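Gripper Comparison Working Group
Minutes, 2026-02-06
Dreramwood, upstairs lab
Chair and minutes: Delali Abugri

1. Previous minutes

Accepted without changes, apart from the spelling of Prekari, which had been wrong in a new way on each page. The action to label the spare cables is carried over from November and will be carried over again.

2. Where the trials stand

The group is comparing two fingertip sets on the same arm: the Rumden tips, which are stiff, and the Prekari tips, which cost more. Controller is the Yook unit throughout. Last time we changed the tips and the controller together and learned a great deal about nothing in particular.

Total attempts logged so far: 423. Of those, 14 have no outcome entered. Whoever was on the keyboard is invited to remember, and failing that the 14 come out of the tables.

The steamer task is now the main one. Balls and cubes go in and out of the bamboo basket, with the lid parked behind it and the fruit left on the cloth as things to stay away from. Delali put the head view on the screen so that we could argue about the same layout for once.

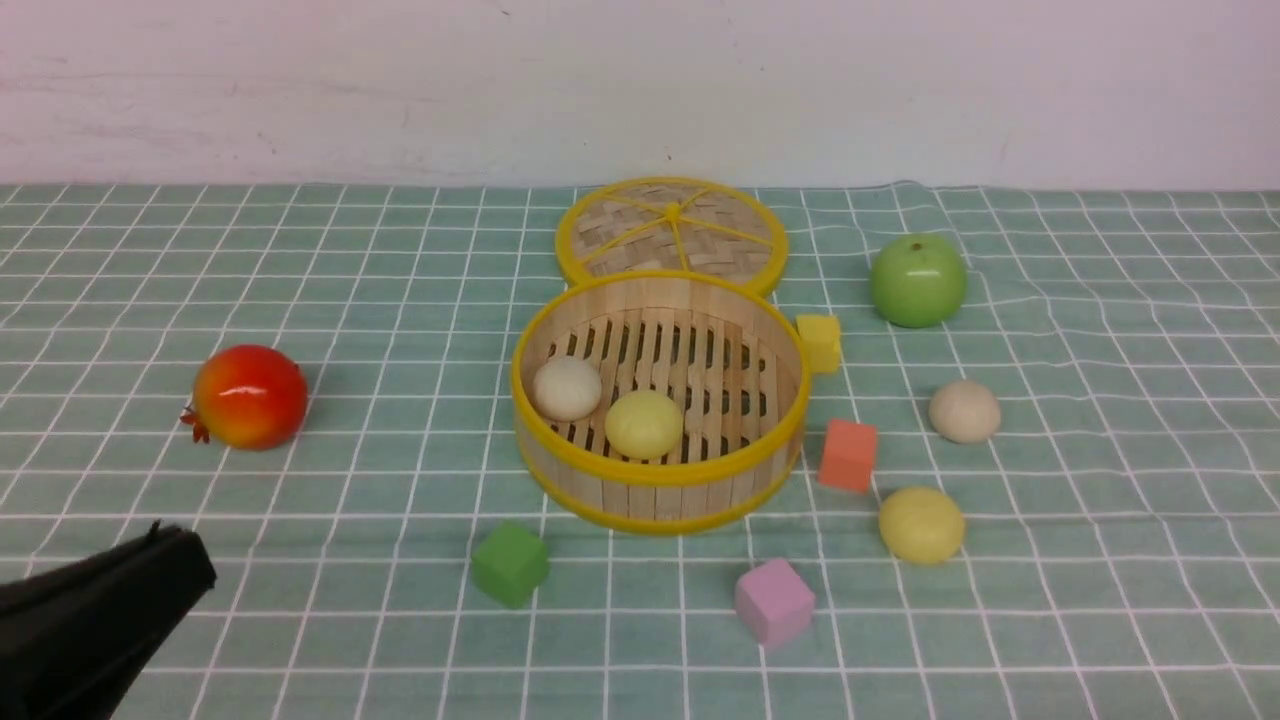

Tomasz thought the soft balls were flattering both sets of tips, as anything that squashes a little will forgive a bad approach angle, and he asked for the cubes to be scored separately. There was some resistance from those who would have to redo the spreadsheet. Agreed anyway.

It was also asked whether the rim of the basket should count as an obstacle or as part of the target. The protocol says both, on different pages. Decision: touching the rim is allowed, moving the basket is a fail. "Moving" to be defined by Delali before the next block, in one sentence if possible.

3. Closing force

The Rumden tips have been run at the default setting, the Prekari tips at whatever felt right that day. The meeting took a dim view of this. Both sets will be run at the same closing force for the next block, and the number will be written on the whiteboard in something other than the green pen.

4. Cameras

Long item. The head view is good for the layout and poor for the last few centimeters, when the gripper gets in its own way. The wrist view has the opposite trouble: plenty of cloth and fingers, and only part of the basket. The proposal to use the wrist view alone was put forward with real feeling and withdrawn after we looked at a still.

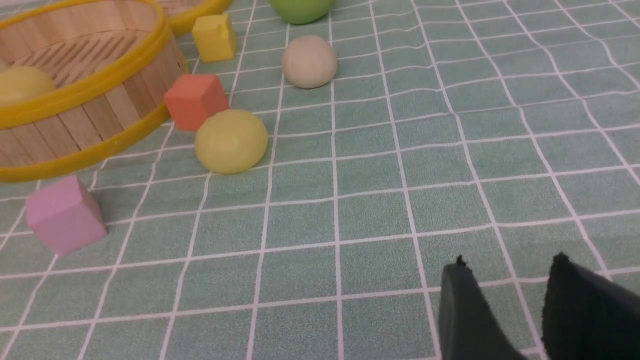

Wrist view, steamer task. Gripper fingers at lower right.

Decision: both views are recorded for every attempt, and an attempt missing either one is repeated. The wrist exposure is to be locked before each block - the automatic setting has opinions of its own.

On the cloth: the grid is useful for putting things back where they were, provided the cloth is flat. It is not flat. Smoothing it is now a line on the start sheet, between "home the arm" and "find the start sheet."

5. Next block

15 attempts per object per tip set, order shuffled, same operator for a full set. A request for 400 attempts on the cubes alone was noted and allowed to rest.

6. Actions

Delali: define "moving"; settle the rim wording in the protocol.
Tomasz: split cubes from balls in the results sheet, including the old rows.
All: fill in the missing outcomes or lose them.
All: cables.

7. Any other business

Request for a second stool. Deferred.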